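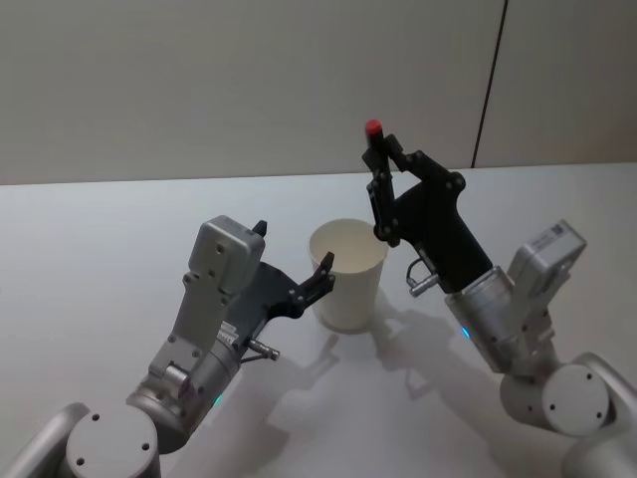

Blood pressure tablets: talk at Druvton Hall, Sun 18 October

Start with the name on the box. Brand and generic have the same active ingredient. Color and shape can differ.

Take it at the same time each day. Ask who uses a pill box. Wait for hands.

Missed dose: check the leaflet or call the pharmacy. Don't double up.

Dizzy on standing: get up slowly, sit back down if it doesn't pass, tell the doctor. Don't stop on your own.

Cold remedies. Some raise blood pressure. Ask before buying.

Leave 10 minutes for questions. Handouts by the door.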